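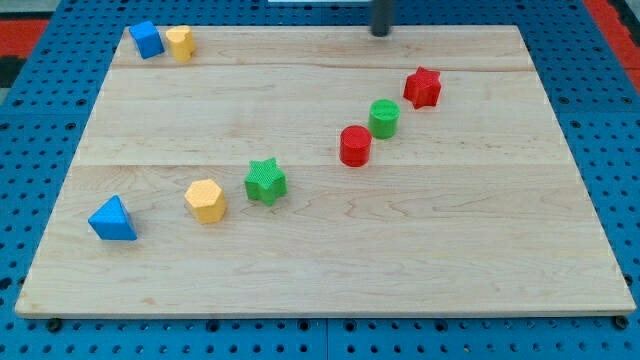 Ticket: presale codes rejected at checkout, Deschamps warm-up show
Status: monitoring
Owner: Radka Vasić

14:05 Fans on the Mamarico mailing list report "code not valid" when buying presale tickets. Limit is 3 per order.
14:20 Reproduced on Dravgate checkout with two unused codes. General sale page unaffected.
14:35 56 failed orders in the log. All used codes from the second batch – the import had added a trailing space.
14:50 Batch stripped and reloaded. Test order for the Jerkano balcony went through.
15:10 Presale extended by 20 minutes. Failed orders emailed with the new closing time.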